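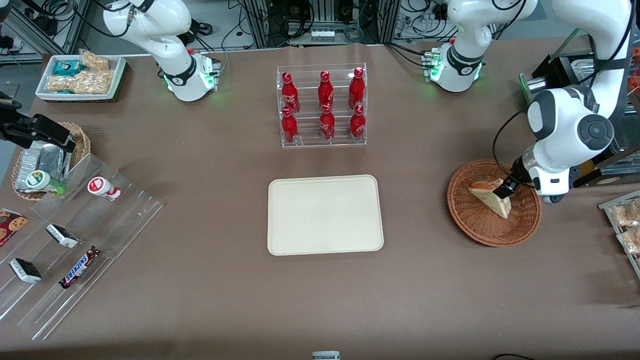
Two Arms, One Snack Counter: I Went to See the Onari Kit

I'll admit I came in hungry, and I'd recommend the same to anyone going to look at the Onari. It's a two-arm counter kit from a small outfit called Bramon, and the whole pitch is that it puts together a snack order while you stand there. You ask for a sandwich, a sandwich goes on the tray. You ask for a Coke, and well, you see where this is headed.

The kit goes on offer this month to cafes, campus shops and anybody else with a long enough table, and Bramon let a few of us in early to poke at it in their workshop. I got most of a morning, plus more coffee than was good for me.

What you get for the money is two arms with two-fingered grippers, the mounting hardware, a small camera down near the gripper so the thing can look at what it's about to pick up, and the ordering software, which they call Ruddock. You bring your own table. You also bring your own baskets and racks, and I was glad to hear that -- I had pictured some awful molded plastic system you'd have to buy from them forever. The demo counter was set up with wicker baskets and clear acrylic steps, the kind of stuff a shop would have out anyway. There were candy bars, yogurt drinks, baked things in clear wrappers and six red Coca-Cola bottles in a rack at the back.

Leszek Piątek, who runs the hardware side, told me the baskets were a fight. "Everybody here wanted flat bins," he said. "Then we went and looked at shops, and shops like baskets." A basket is a pain for a gripper. The sides curve, the floor isn't level, and whatever you drop in there slides to the middle and leans on something.

So food in a basket is the part I'd tell you to watch if you book a demo. Wrapped sandwiches especially! The plastic is shiny and wrinkly, the bread squashes, and the filling is the first thing a customer looks at.

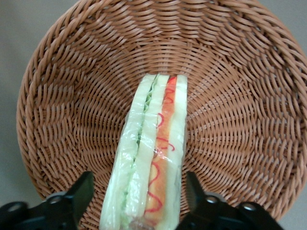

By Apolline Marty
Sep 2, 2021

I asked how hard the fingers squeeze and got a long answer from Siu-fong Kao, who wrote a good part of Ruddock and clearly enjoys the question. The short version is that you set a grip level for each item when you add it to the menu, and you can nudge it up or down later from a tablet. Soft bread gets a low number. A bottle gets a higher one. She let me set one up for a pack of gum from my own bag, and it took me about 7 minutes, including the part where I typed the name wrong and had to start over.

I liked that bit a lot. I'm not a technical person (my last robot was a vacuum, and it lives in a closet now), and I never felt lost in the menus. The buttons are big, the words are normal words, and when you skip a step it just tells you which one.

Prices, then. The standard kit is $1,285 a month on a one-year lease, and if you sign before the end of December it drops to $1,212. Installation is included if your table is already in place. Training for your staff is a half day. There's a menu limit of 50 items, and Siu-fong says she doubts a two-arm counter would ever need more, though I can think of a few corner stores that would like to argue with her.

Is that a lot of money? For a cafe with one person on the late shift, yeah, it might be. I called Thibault and Margaux Moulin, who own a lunch place called Endano and have been on Bramon's list for a trial since spring. They're keen but careful. Margaux wants it for the grab-and-go side, where people order ahead and then stand there tapping their feet while the one employee makes somebody else's soup. Thibault is more worried about the counter space. "It's a big table," he said, twice. He's right about that. The arms mount along the back edge and they need room to swing, so you're giving up a stretch of counter you may have been using for something else, like the register.
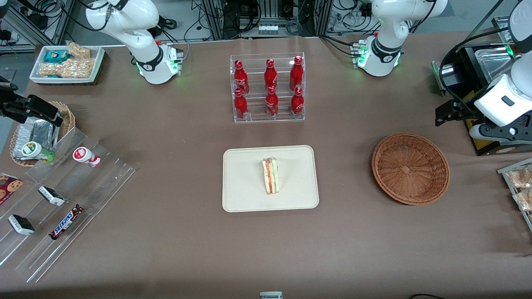 My other gripe is the tray. One order goes on one tray, in the middle, and then somebody has to take it away before the next order can start. Leszek says a second tray position is coming in a software update and wouldn't give me a date. If your rush comes all at once between noon and one, I'd wait for that update, or at least get it promised in writing.

I also wish the kit came with a sneeze guard of some kind. You can order one, but it's extra, and the quote depends on the length of your table. For wrapped goods I guess you could live without it. I'd still want one between the arms and small kids, and I told them so.

The things I liked, I liked quite a bit. The ring lights at the base of each arm are a nice touch, and you can tell from across the room that the thing has power. Resetting the menu after a stock change is quick. And the arms themselves are plain white and kind of handsome, so you wouldn't have to hide them in the back.

Noise I can't really judge. The workshop had fans going and two people on the phone, so ask to hear it in a quiet room before you sign anything. Same with cleaning. Bramon says the fingers wipe down with ordinary kitchen spray, and I didn't get to try it.

Demos are by appointment, Tuesday to Friday mornings, and you can bring your own products to test as long as they're wrapped. Bring the awkward ones. Margaux is planning to show up with a bag of her own baguette sandwiches, which are long and floury and wrapped in paper, and she's promised to tell me how it goes. I'll post an update once the Endano trial has a start date.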